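Eketti, puesto de grabación de dos brazos
Gudel > Equipos > Aprendizaje por demostración
Ficha revisada: 2021-10-09

Precio: 2400 € al mes, IVA no incluido
Permanencia mínima: 3 meses
Plazo de entrega: 18 días laborables
Disponibilidad: en alquiler

Poner una funda a un móvil es una tarea que cualquiera resuelve mientras habla de otra cosa. Enseñársela a un sistema de aprendizaje ya cuesta más, porque hacen falta muchos ejemplos, bien grabados y distintos entre sí, y porque el teléfono, la funda y la pinza rara vez opinan lo mismo sobre dónde está la esquina. Eketti es el puesto que alquilamos para reunir esos ejemplos: dos brazos, una mesa, un cerramiento con perfil de aluminio, cámaras en las muñecas, una cámara fija y el programa de grabación.

El operador maneja los dos brazos a distancia y el puesto registra a la vez las imágenes, la posición de las articulaciones y la apertura de las pinzas. Cada intento se guarda como un episodio independiente, con su etiqueta de tarea y su resultado. Los fallos también se guardan. Hay clientes que nos piden borrarlos por una cuestión de imagen; les recomendamos que esperen a haber entrenado algo.

Las cámaras de muñeca se ocupan de lo que la fija no alcanza a distinguir: el borde de una funda, el hueco de la cámara, la distancia que queda entre los dedos y la pieza. Conviene mezclar fundas lisas, con dibujo, claras y oscuras, y cambiarlas de sitio entre episodios. Un modelo entrenado siempre con la misma funda negra aprende una barbaridad sobre esa funda negra.
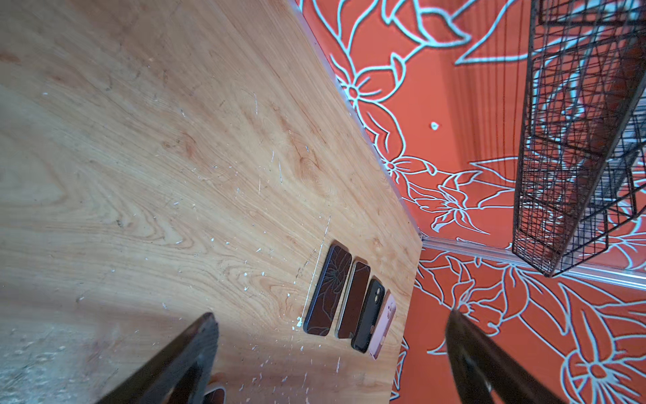 Balletti, cliente desde noviembre: Nosotros empezamos con un solo modelo de funda, por ordenados, y tuvimos que repetir la mitad de las sesiones. Ahora barajamos las piezas cada pocos episodios y va mucho mejor. Lo que sí pediría es que el programa avisara cuando llevas demasiadas tomas seguidas con la misma disposición, que a media tarde uno ya no se entera.

Respuesta de Gudel: el aviso está incluido desde la última versión. Se puede silenciar, aunque preferiríamos no saber quién lo hace.

Qué incluye el alquiler
Dos brazos con pinza paralela y cámara de muñeca
Cámara fija sobre soporte regulable
Mesa con tablero de madera
Cerramiento de perfil de aluminio con paneles intercambiables
Cestas de rejilla para colgar
Programa de grabación y revisión de episodios
Instalación y 9 horas de formación para operadores

Qué no incluye
Los teléfonos
Las fundas
La paciencia

Sobre los paneles: se sirven lisos o estampados. El estampado de flores blancas sobre naranja es, contra todo pronóstico comercial, el más solicitado. Si el conjunto de datos va a servir para algo fuera de la mesa, merece la pena grabar con varios fondos, y un fondo que se hace notar ayuda a comprobar si el modelo se fija en la pieza o en la pared. El cambio se hace con el puesto parado y los brazos en reposo.

Para tareas a dos manos, el reparto habitual es sencillo: un brazo sostiene el teléfono y el otro se acerca a trabajar sobre él. El programa permite invertir los papeles de un episodio a otro. Los brazos no protestan y los operadores sí, al menos durante la primera mañana.

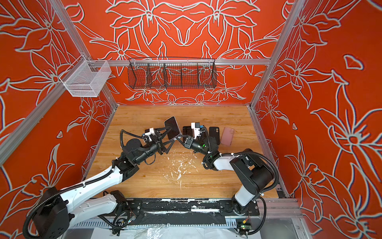 ¿Se pueden exportar los episodios a nuestro propio sistema de entrenamiento?
Los datos son del cliente y se exportan en formato abierto, con las imágenes sincronizadas con las lecturas de los brazos. El convertidor va con el programa y no se cobra aparte.

Mantenimiento
Limpiar el tablero y el carril delantero al acabar la jornada. Revisar los cables de las muñecas una vez por semana. Volver a calibrar las cámaras si alguien ha apoyado el codo en una, aunque asegure que no.

Accesorios compatibles
Pedales de inicio y fin de episodio Jacobs
Juego de dedos de repuesto para pinza
Panel liso gris (siempre en existencias, por algo será)

Pedir presupuesto | Descargar ficha técnica | Reservar una demostración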